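How to Set Up a Play Produce Stand with Tilted Crates

Posted Aug 9, 2018 by Hywel Ifans

I have rebuilt the little market corner at Sayce more times than I can remember, and I still love doing it! A good produce stand makes everybody want to pick up a basket and go shopping.

What you need

Slatted wooden crates, pale and unpainted if you can find them
A two-tier display stand that tips the crates forward
Pretend vegetables, more potatoes than you think
A shopping basket with a handle
A green cloth or two

Step 1. Clear the area and get your fabrics out of the way. I always end up with green pieces draped over everything while I decide on colors.

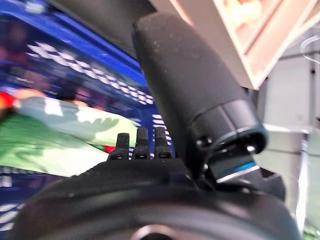

Once the cloths are folded, set the stand where people can reach it from the front. Push down on the top tier with both hands. If it rocks, fix that now – a full crate of potatoes is no fun to catch.

Step 2. Fill the top crates first. Squashes look wonderful up high, the striped green ones especially, and carrots can go in any old way. Heap them! Rows look stiff and last until the first shopper arrives. I like to tuck a head of broccoli into the carrots for a bit of dark green.

Step 3. Fill the lower tier. Potatoes go in one crate, right up near the brim, and the napa cabbages get the one beside it. Pick each cabbage up by the pale end so the ruffled leaves don't get bent.

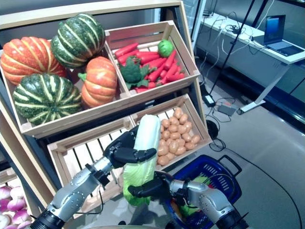

Potatoes in, napa cabbage next, carrots and squashes on the upper tier.

Step 4. Lay the cabbages side by side on the slats. Two long ones take up a lot of room, so try them at different angles before you settle. Onions can have a bin of their own, lower down, where the purple gives you a lovely spot of color.

Step 5. Bring in the basket. Blue plastic is great next to all that pale wood, and it's easy to spot when it wanders off (ours once spent February in the coat closet).

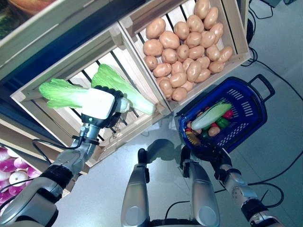 Caradog Phillips: We did ours in Ernville with the potatoes on the bottom and the heavy pumpkins up top, and the crates kept creeping forward. A thin strip of wood along the front of each shelf stopped it. Would you still fill the top first if the stand is a light one?

Hywel Ifans: For a light stand I'd start at the bottom, yes. Love the strip idea – I'm adding one to ours!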